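Gester Hardwax Oil for Benchtops and Worktables

Workshop and Home > Timber Care > Oils and Waxes

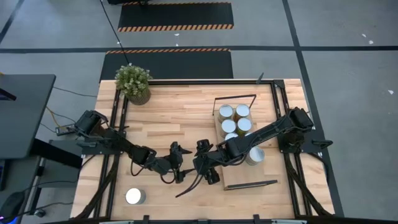

Gester is a hardwax oil for indoor timber that gets used every day. It soaks into the surface and leaves a thin wax layer on top, so the grain still feels like timber under your hand. It suits kitchen benchtops, dining tables, desks, workbenches and shelves. We don't recommend it for decks, outdoor furniture or anything that sits in the weather.

The oil comes in three colours. Clear warms the timber slightly and is the one most people buy. Pale has a little white pigment in it and stops light timbers such as ash and hoop pine from going yellow. Smoke is a grey-brown tint. Test any colour on an offcut or on the underside first, as it will look different on spotted gum than it does on pine.

Sizes

The small tin holds 400 mL and the large tin holds 800 mL. For an ordinary six-seat dining table, top only, the small tin will do two coats with some left over for touch-ups. Buy the large tin if you are doing the legs as well, or if the timber is old and dry. Tins from different batches can be mixed together before you start if colour matters across a long benchtop.

Preparing the surface

Old varnish or polyurethane has to come off completely. The oil can't get through it and will sit on top and stay tacky. Sand with the grain, finish at 120 grit, and vacuum well. Going finer than 150 closes up the surface and you will get a patchy first coat. If the top is made from joined boards, check the glue lines for squeeze-out, which shows up as pale streaks once the oil goes on. Scrape it off before the last sand.

Applying

Stir the tin from the bottom. Don't shake it. Put on a thin coat with a short-nap roller, a brush or a white pad, and work it along the boards. Wipe off anything still sitting on the surface after 4 minutes. Leave it overnight with a window open and put the second coat on the next day. Light use is fine after two days. Keep water, hot pans and tablecloths off it for two weeks.

Lay used rags out flat outside to dry, or soak them in a bucket of water, before they go in the bin. Oily rags left in a heap can heat up and catch fire.

Looking after it

Wipe spills when you see them. For cleaning, use warm water with a small squirt of Totisik timber soap. Bleach, methylated spirits and spray cleaners will dull the finish. When an area looks dry, rub it back lightly with a fine pad and wipe on a bit more oil. The rest of the table can be left alone.

Questions about old finishes or large jobs can go to Innes Pollock at the trade counter. Bring a piece of the timber if you have one.

Related products

Mabuza Beeswax Paste
Totisik Timber Soap
Clollico White Applicator Pads
Clollico Short-Nap Roller Sleeves
Gester Thinner and Brush Cleaner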